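House rules for the two-arm table, second go
by Beverley Lightfoot

Hello again from the robot end of the building! If you read my last piece you'll remember I promised a short, painless list of rules for anybody running sessions at the two-arm table. It has taken me most of the summer and it isn't all that short, but it is done, and it goes live on August 7, 2020, so please have a read before you next book a slot.

A bit of background for the newer people. Until now we had one document, written by Lajos Gál when the first pair of arms came in, and it was really a wiring guide with some safety advice tucked in at the back. Everything else got passed on by word of mouth. I learned to park the arms from Máté Kun, who parks them folded in, and Judit Illés learned from somebody who parks them stretched out, and for ages each of us would come in, mutter, and undo the other's work. Multiply that by every habit you can think of (where the stop button sits, who is allowed to reach in, what counts as a finished run) and you get the picture.

What finally pushed me was going back through the bowl-sorting runs for the Solura project. We had 486 recordings on the shared drive and I wanted to know which of them I could trust. Quite a lot had no note of who was at the controls. A few had notes that said only "redo?" and I still don't know if we ever did. I wrote some of those myself, so no finger-pointing from me!

Starting and stopping

Two people for any session where both arms are live. One drives, one watches, and the watcher has the stop button within reach and does nothing else. No phone, no typing up. Csaba Somogyi asked whether the watcher could fill in the log at the same time and I'm sorry, Csaba, it's still no. Swap over whenever you like, but say it out loud and write it down.

Hands stay outside the black framing while power is on. If a bowl rolls somewhere silly, stop both arms, wait for the all-clear from your watcher, then reach in. I know it feels daft to stop everything for a bowl. Please do it anyway.

Park folded. Sorry, Judit.

Speed

New routines run at the slow setting until you have 3 clean runs in a row with the same layout. Move the tray, and you start again from nought. This is the rule I've had the most grumbling about, and I do have some sympathy, as slow mode is very slow. We'll look at it again once people have lived with it for a bit.

Laying out the table

Lay it out from the sheet, and leave proper space between anything the arms will pick up on their own. Things meant to be used as a group can sit close together, such as bowls lined up on the perforated tray. The plant counts as part of the layout too, so write down where it is, and check before you start that its leaves aren't in the way of either arm. Then check the cables on the wood. Both arms should be able to get through the whole routine without dragging one along. 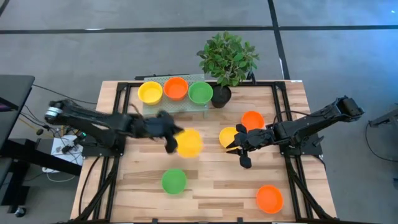 Writing it up

One log line per run, filled in before the next run starts. Name of driver, name of watcher, layout sheet, result. The result is one of "complete", "stopped" or "spoiled", and if it's one of the last two you add a sentence saying why. A dull sentence is fine. "Left gripper closed too early" is perfect.

Please don't delete spoiled runs! Mark them and leave them where they are. Máté has made a folder view that hides them if they annoy you, and he can show you how to switch it on in 2 minutes.

Solura would like 500 usable runs from us, and under the new rules a run with no watcher named doesn't go towards the total. That does set us back a little. I'd still sooner hand over a set I can answer questions about.

Bits and pieces

The printed copy hangs by the door, and there's a blank column down the side for your comments. Pencil, please, I'd like to be able to rub out the rude ones. The old wiring guide is staying, by the way, as Lajos has kindly agreed to take the safety pages out of it so we don't end up with two versions saying different things.

If you haven't been a watcher before, come and sit in with me or Judit for a session first. Any time in August is good for us, mornings best.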